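Dallano cold store ammonia release

The Dallano cold store ammonia release was an industrial accident at a fish and vegetable cold store in the harbour district of Dallano. Ammonia escaped from a refrigeration line during maintenance in the early hours of the morning. Two workers died and 11 others were treated in hospital. The store was run by Biltetti, a food storage and haulage firm, which had taken over the site from the town's fishing co-operative.

Background

The cold store was built by the co-operative to hold landed fish before it was sent inland by road. It had one engine room, on the north side of the building, which served four chambers by way of overhead pipework. Ammonia was used as the refrigerant from the start. When Biltetti bought the site it added a fifth chamber for frozen vegetables and extended the pipework across the loading bay to reach it.

The extended line was fitted with a set of stop valves at the point where it left the old building. The drawings kept in the engine room were not redrawn to show these valves. A revised set existed at the company's office in Matos, and the night shift worked from the older one.

At the time of the accident the store employed 18 people on its day shift and a smaller number at night. Maintenance on the refrigeration plant was shared between Biltetti's own fitters and a contractor, Juseck, whose staff attended by arrangement.

Accident

A fitter on the night shift reported frost on the line above the loading bay and a drop in pressure. Two men, one from Biltetti and one from Juseck, went up on the gantry to change a valve seal. The section was believed to have been closed off and pumped down. It was still connected to the liquid receiver through a bypass, and when the valve bonnet was loosened ammonia came out under pressure.

Both men were overcome before they could reach the ladder. Other workers in the bay left through the roller door, which had been raised for a lorry. The gas alarm in the engine room sounded but could not be heard in the vegetable chamber, where three packers were working. They were led out by a driver who had smelled the gas from the yard.

The fire brigade closed the harbour road and asked people in nearby streets to stay indoors with their windows shut. The supply was isolated at the receiver shortly before dawn, and the cordon was lifted in the afternoon.

Inquiry

The inquiry was led by Deming Zhong, an engineer with experience of refrigeration plant. Its report ran to two volumes and found that the bypass had been left open after earlier work and was not marked on the drawings used that night. It also criticised the permit system, under which one signature covered both the isolation of the line and the start of work on it.

Juseck told the inquiry that its fitter had relied on the site permit. Biltetti accepted that the permit had been issued without a check at the valves. The report recommended separate signatures, locks on bypass valves, breathing sets kept at both ends of the gantry and an alarm that could be heard in every chamber.

Aftermath

The store stayed shut while the pipework over the loading bay was taken down. The fifth chamber was given its own sealed plant, and the ammonia line to it was not replaced. Biltetti paid for a relief fund for the two families, and 1,167 residents signed a petition asking for the rest of the ammonia plant to be moved away from the harbour. The town council held a meeting on the petition but took no vote.

A training centre for plant fitters was later opened in Matos, with courses in refrigeration, electrical work and automation. Joelle Nimri was its first head. Isolation and permit procedures form part of the first term for all students.

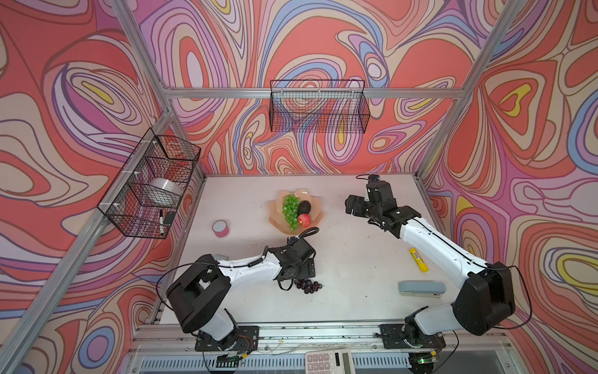
Two rail-mounted robot arms at a white table with patterned walls.

Memorial

A granite bench with the names of the two men stands on the harbour wall opposite the loading bay. It was paid for by public collection and unveiled in April, on the anniversary of the accident. A short service is held at the bench each year, and the harbour siren is sounded at the time the alarm was raised.

See also

Ammonia refrigeration
Permit to work
Port of Dallano

This page was last edited on Apr 9, 2025.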